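Two-arm bench cell, gripper keeps drifting off center
Kernuva board > Small cells > Setup and upkeep

zinley_fan
Our cell does pick and place on household stuff, tray and a drawer cabinet, two arms. After 1057 cycles the left and right fingers no longer meet in the middle. The vendor guide says re-zero and carry on. I don't buy it. Re-zeroed it twice and it came back.

annan57
What are you gripping? Round things hide a lot. Before you blame the zero, look at the bolts on the finger pieces and on the linkage arms. Put a paint mark across each head and check it next shift. I use a Coke bottle by the cap for this.

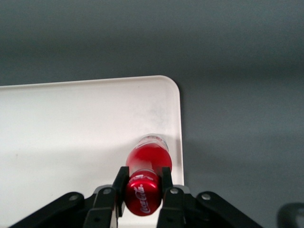 Re: fingers open

M. Yakubu
Paint marks tell you a bolt turned. They don't tell you a pivot is worn. Open the fingers wide with nothing in them, push each tip sideways by hand with the power off, and compare. If one side has more play, no amount of re-zeroing will help.
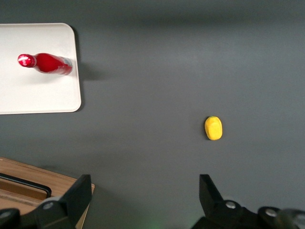
Re: Re: fingers open

zinley_fan
Did that. Left has more play. So Cerkivell wants to sell me a whole gripper over one bushing?

annan57
They would. I'm still not convinced it isn't a bolt. What torque?

M. Yakubu
Whatever the sheet for your model says, and I'd trust the sheet only so far. Also look at how the cable leaves the wrist. If it's tight at full reach it drags on the arm, and you'll chase that for 13 days like I did in June.
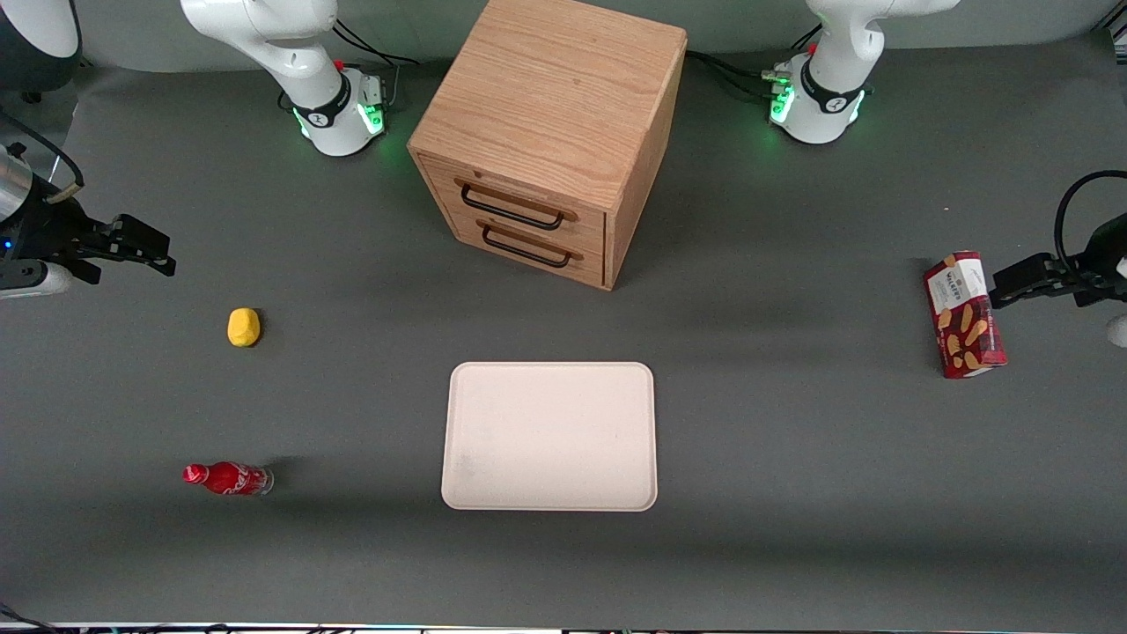
Both arms at the bench, cabinet at the back.

zinley_fan
Mine has slack. Ordering the bushing. Not paying for a gripper.

annan57
Check the bolts first.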